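# Haugland Wool Felt Underlay

Haugland is a dense needled underlay for use beneath loose rugs and fitted stair runners. It is made in Ultness from undyed wool offcuts and supplied on the roll.

**Thickness:** 6 mm
**Roll length:** 5 m
**Backing:** none
**Suitable for:** timber, stone and sealed concrete floors

## Cutting and laying

Measure the rug and cut the felt a little smaller on all sides, so the edge of the rug lies flat to the floor. Use a sharp trimming knife and a steel rule. Heavy scissors will do for short cuts. Butt the joins together and tape them on the underside. Don't overlap.

On stairs, cut a separate pad for each tread and stop short of the nosing. Lorna Kerr in our Liltville workshop can cut pads to a paper template. Allow up to 5 working days.

Do not use over underfloor heating without asking us first.

## Care

Lift the rug in April or whenever you clean the room, and vacuum the felt on both faces. Spot clean with cool water. Do not machine wash.

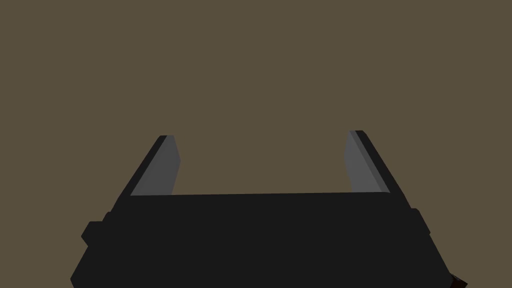 *Reading time: 1 min*

## Ordering

Sold by the full roll or by the metre from the Hurow shop. Cut lengths can't be returned. Samples are free, one per household. For trade accounts, ask for Kirstin Ritchie. Collection is from the side door until 5 pm.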